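Workshop notebook, ground floor hall
27th May

Second week in the big hall and I still like walking in every morning. After Telham, with its low ceiling and the one window that faced a wall, I keep looking up! Wrote most of this at lunch, so it wanders a bit.

Main job for today was to write down what the room is like to work in while it's still fresh, before we all stop noticing. The layout drawing from Veltitz is fine for wall lengths but says nothing about light, drafts, noise or where people end up standing.

Daylight first. I took the Lutance meter round in the morning with the ceiling lights on. By the tall doors in the back wall I got 706 lux at table height. Under the balcony, well back, 322. Both are fine for bench work, but it's a big drop over a short walk and you do feel it in your eyes if you go back and forth all day. Want to repeat this in July with the sun higher, and once in the evening too.

The doors are my favorite thing in the building. Black frames, glass nearly all the way, trees right outside. Everybody drifts over there with their coffee. The clothes rack has to move, though. It stands right in front of the doors, and you have to steer around it every time you want some air. I paced it out and there's room for it along the wall to the left if the fan and the low shelf each shift over a little.

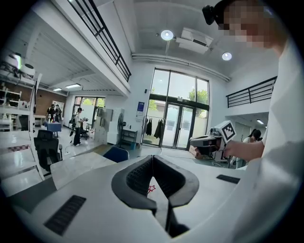

Back wall with the tall doors. Clothes rack, floor fan and low shelf as they are now.

Air: the ceiling unit is better than I expected. With it on low and the floor fan off, no complaints from anyone. With the fan on as well, loose paper goes everywhere (learned that with the whole parts list, sorry). Suggest we keep the fan for the really hot days and point it along the wall. Have asked Lumbantobing for the service date on the unit and whether the filter is ours to change.

Small table with the blue cover: please let's keep it out in the open floor. It has become the place where things get put down between jobs, and it works so well because you can get at it from every side. I'd been planning to push it up against the cabinets. Changed my mind by ten o'clock.

White cabinets: shelves still unlabeled. I got through 2 of them before the tape ran out. Tape is on the order list. Keep heavy stuff low, please, and cables coiled and tied before they go in.

Sound is the one thing I'm less sure about. A hard floor and that much height, so a dropped wrench is heard by everyone, upstairs included. Talking from the balcony down to the floor is great fun and works surprisingly well – no need to shout, just lean over the railing a bit. But it means a phone call up there is everybody's phone call.

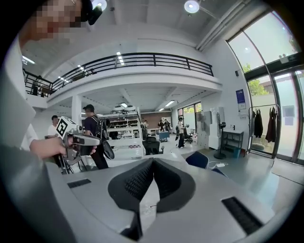 So I'd put the quiet work under the balcony. The ceiling is lower there, it feels tucked away, and the sound seems to get softer once you're past the column. The white bench is already in a good spot for it. I tried half an hour of fiddly soldering back there and it was lovely, the best bench time I've had since the move. The strip lights do most of the job, but a clamp lamp for close work would help. We have one in the Telham boxes somewhere.

From that bench I measured 11 m of extension cable to get power out to the blue table without crossing the main walkway. Ran it along the edge and it lies nice and flat. Needs a proper cover before anyone calls it done.

To do:
Move clothes rack left of the doors
Label tape, then the rest of the cabinets
Find clamp lamp, check box 4 first
Cable cover
Chase Lumbantobing about the filter
Evening light reading

Left the meter on the low shelf, batteries are new.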